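Murthy sorting method

The Murthy sorting method, often just called Murthy sorting, is a way of teaching a pair of robot arms to move fruit and vegetables between open bins. It belongs to the wider family of methods known as imitation learning, in which a robot picks up a skill from recorded examples of a person doing it. What sets the Murthy method apart is the way those examples are gathered: each recording covers one short move, with a clear beginning and a clear end, and the moves are joined together later on by a separate part of the program.

The method was worked out at the Brullamley Robotics Workshop by a small group under Zakhar Shevchuk, and it takes its name from the Murthy Room, the long ground-floor hall where the first trials were held. People sometimes go looking for an inventor called Murthy and come away puzzled, but the room had its name well before any robots moved in.

Background

Produce has been a favorite test for robot hands for a long time, and it's easy to see why. A box of machine screws is a box of identical things, but no two peppers are ever quite alike. They have dents and shoulders and stems that point in odd directions, they roll when they are nudged, and they bruise if they are held too tightly. A program that has learned the exact shape of one pepper will be of very little help with the next one.

Earlier work at Brullamley had the arms learn a whole sorting job in a single go. An operator would guide the arms through the full task, from a loaded table to a tidy one, and the learning program would be given the entire recording. This did work, after a fashion, but the group found that one clumsy grasp in the middle of a long recording could spoil everything that followed it. Long recordings were tiring for the operators too, and tired operators make more clumsy grasps, so the trouble had a way of feeding itself.

Equipment

The method asks for fairly ordinary equipment by the standards of the field. Two jointed arms with two-fingered grippers share one table, and the produce is kept in open plastic bins around the sides where the arms can come at it from above. The middle of the table is left as a working area, and it's there that an item may be set down by one arm and picked up by the other.
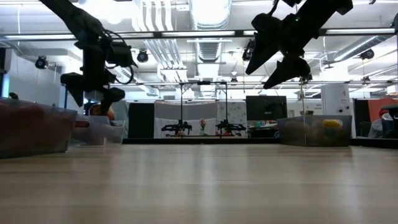 Two arms over the sorting table at Brullamley, with translucent bins along both sides.

Translucent bins were chosen early on and have stayed with the method ever since. They were meant to be a kindness to the operators, who like to be able to judge from the side how full a bin is getting, but they brought a difficulty with them as well. Cloudy plastic blurs whatever is behind it and catches the glare of ceiling lights, and the first version of the program had a bad habit of reaching for the blurred color in the wall of a bin when it should have gone in over the rim. Shevchuk's group dealt with this by adding recordings in which the arm simply travels up, over the rim and back again, picking up nothing at all. These came to be known as "empty visits," and they are now a standard part of the method.

How it works

Each example in a Murthy collection is called a step. A step starts with the gripper open and raised well clear of the table, and it finishes the same way, so that any step can in principle be followed by any other. The operator is asked to do just one thing in between, such as lifting an item out of a bin, setting it on the table, or turning it so that the stem faces away from the fingers. If a grasp goes wrong, the operator doesn't start over. The slip is kept, and the recovery is recorded as a step of its own.

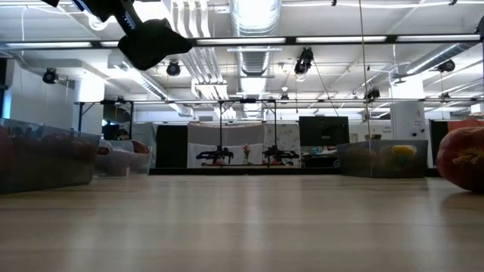 Once the steps have been gathered, they are used to train a single control program that takes in camera views and the positions of the joints and gives back a movement. A second and much smaller program, the chooser, decides which step ought to come next. The chooser never moves an arm by itself. It looks at the table only between steps, while the grippers are raised and out of the way, and this is the main reason the raised starting position is held to so strictly.

The usual advice is to record 100 steps for each kind of item before any training is done, and to divide them evenly between the left and right arms. Groups that have skimped on one arm have generally found that the chooser comes to favor the other, even for items it can hardly reach.

Results

In the trial most often mentioned, the Brullamley arms were given 260 items to sort over 6 sessions, using kinds of produce that had all appeared in training. The program finished every session without a person having to step in, although it was a good deal slower than a practiced operator. Recovery steps turned out to matter more than the group had expected. When they were taken out of the training set and the trial was run again, the arms needed help in every session, most often after an item had rolled.

Color plays a curious part in the results, and the group wrote about it at some length. Items that stood out from their neighbors were handled well from the start, while items of similar color and different shape were mixed up far more often. Yellow bell peppers in a gray bin gave very little trouble. Red bell peppers in a dark bin were harder, particularly when the links of the left arm came between them and an overhead camera, and a lone apple out on the planks, red with a yellow blush, might be taken for either kind of pepper, depending on which side was showing. Adding views from a second camera brought these mistakes down, and most later users of the method have done the same.

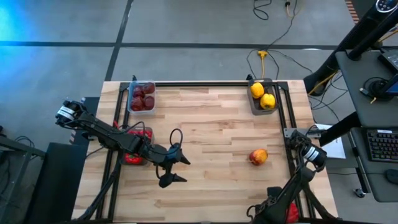

Criticism of the method has centered on its pace. Raising both grippers between steps takes time, and a team at Ollham argued that a good part of every session is spent on movements that do nothing for the sorting itself. Their own version, called Prorkard, lets one arm begin its next step while the other is still finishing. It is quicker with well-spaced items, such as a single apple lying by itself on open wood, where neither arm has any reason to cross the other's path. With full bins the two versions come out much closer together, and Prorkard needs a larger chooser to keep the arms from meeting.

Later use

The method has since been tried with bread rolls, folded cloths and garden bulbs, with mixed success. Cloths proved the hardest, as a cloth has no settled shape for the chooser to look at between steps. Shevchuk has continued to work on the bin problem, and a revised set of empty visits, recorded in April with bins of 7 different heights, is used in the current version at Brullamley.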